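Bangles, beads and bits: sorting day

Boxing Day in Mudgway, and I finally tackled the jewellery box – years of claw clips and bracelets, all mixed up. The starry tablecloth came out and away we went!

The green tray is the keepers' tray for now, black claw clip included.

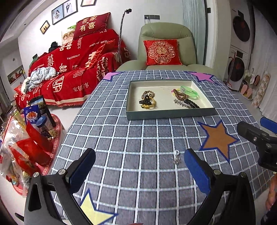 Viktória Rácz: Keep the brown beads! Mine went to the op shop in January and I still miss them.

Noted, they're staying. Bangles are trickier, as I love the colours and never wear them.
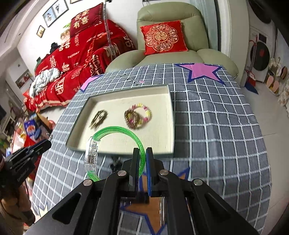

Bracelets get their own dish after this, and the hair clips can live in the bathroom drawer.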